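让学生先把话说完，再谈怎么写：访初中写作教师夸贝纳·阿布巴卡里

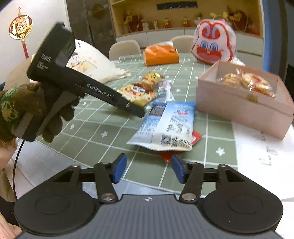 一只戴手套的左手握着黑色手持夹具，近处另一只夹具装有蓝色指垫。

夸贝纳·阿布巴卡里在奥恩维尔一所初中教语文，今年是第13年。他的课每次开头都有一段口头讲述，学生两人一组，一个讲，一个听，讲完才动笔。我在一月的一个下午去学校找他，谈的主要是议论文，也就是学生最怕的那一种。

“他们怕的是开头。”阿布巴卡里说，“题目发下去，有的孩子能盯着纸坐十分钟。可你要是问他，学校该不该把午休缩短，他马上就能跟你争。”

他的做法是把争论留在前面。题目写在黑板上，学生先选立场，然后向同桌讲自己的理由。听的人只做一件事：记下没听懂的地方。讲完之后，讲的人拿到这张纸条，照着上面的问题写第一稿。

“纸条比提纲好用。”他说，“提纲是写给我看的，有些学生先把文章写完，再回头补一份提纲交上来。纸条上是同学真问出来的话，比如‘你说很多人反对，是谁反对’。他得回答。”

这个办法他并不是一开始就用。刚工作那几年，他教的是五段式，每段第一句是什么、最后一句是什么，都有规定。期末收上来24篇作文，有一大半的第二段都用“首先”开头，举的例子也差不多。他把那一摞作文带给同事科乔·阿布格里看，阿布格里翻了几篇，问他哪一篇是谁写的。他答不上来。

“那以后我还是教段落，只是放到后面教。”

我问他，先讲后写会不会让文章太像说话。他承认会。第一稿里常有“然后”“就是说”，句子也长。他不在第一稿上改这些，只在页边画线，标出他认为最有力的一句和最弱的一句。到第二稿，学生要把最有力的那句挪到更显眼的位置，再决定最弱的那句是补充还是删掉。语病和标点放在第三稿。

“一次改一样。”他说，“以前我把所有毛病都圈出来，本子发下去满篇红，他们看一眼分数就合上了。”

每篇作文改三稿，工作量不小。阿布巴卡里的安排是一个学期只写6篇，其中2篇由学生自己定题。去年有个学生写家门口的公交站为什么应该往前移，还有一个写妹妹该不该有自己的手机。他觉得自定的题目写得不一定更好，但学生愿意改。

教隔壁班的阿卡什·帕塔克对数量有不同看法。他的班每周都写，篇幅短，不要求修改。“我班上有的孩子一下笔就紧张，得先写惯了。”帕塔克在办公室里插话说，“改三遍，他可能到第二遍就不想写了。”

阿布巴卡里没有反驳。他说两个班的学生基础不一样，帕塔克的班上有几个刚转来的学生，写得多一些对他们有帮助。两人现在每个月交换一次作文本，互相看对方的学生写了什么，不打分。

关于评分，他用的是一张自己编的表，只有四栏：立场是否清楚，理由是否回答了别人的疑问，例子是否具体，语句是否通顺。前三栏占的分数高。表在布置题目那天就发下去，学生交稿前先给自己打一遍。

“自己打的分往往比我给的低。”他说，“女生尤其这样。我会找她们谈，让她们指给我看，分是在哪里扣的。有的指不出来，那就加回去。”

家长问得最多的是范文要不要背。学生奎西·安克拉的母亲去年在家长会上提过这件事，她担心孩子考试时没有东西可写。阿布巴卡里的答复是可以读，不必背。他建议在家里读完一篇之后，把文章合上，让孩子用自己的话讲一遍作者想说服谁、用了什么理由。讲不出来的地方再翻回去看。

“吃晚饭的时候讲就行，用不了多久。家长也可以不同意作者的意见，孩子喜欢看大人不同意。”

阅读材料方面，他用报纸上的读者来信比用课本多。来信短，立场明白，有些理由站不住，学生很容易找出漏洞。他让学生给写信的人回信，最多两段，第一段必须先复述对方的意思。复述得不准，第二段就不用看了，退回去重写。

我问他有没有不适合这种课的学生。他想了一会儿，说有，主要是不爱开口的。对这些学生，他允许把讲述改成写便条，和同桌传着写，规则不变。班上现在有几个学生一直用便条，也有人用了一阵之后改回口头讲。

下学期他打算把议论文和科学课的实验报告连起来教，科学老师阿卜杜勒-拉赫曼·拉里亚已经答应一起出题。学生要先交实验记录，再写一篇短文，说明自己为什么相信或不相信得出的结果。题目还没有定，两人准备在假期里各写一篇样稿，开学时拿给学生挑毛病。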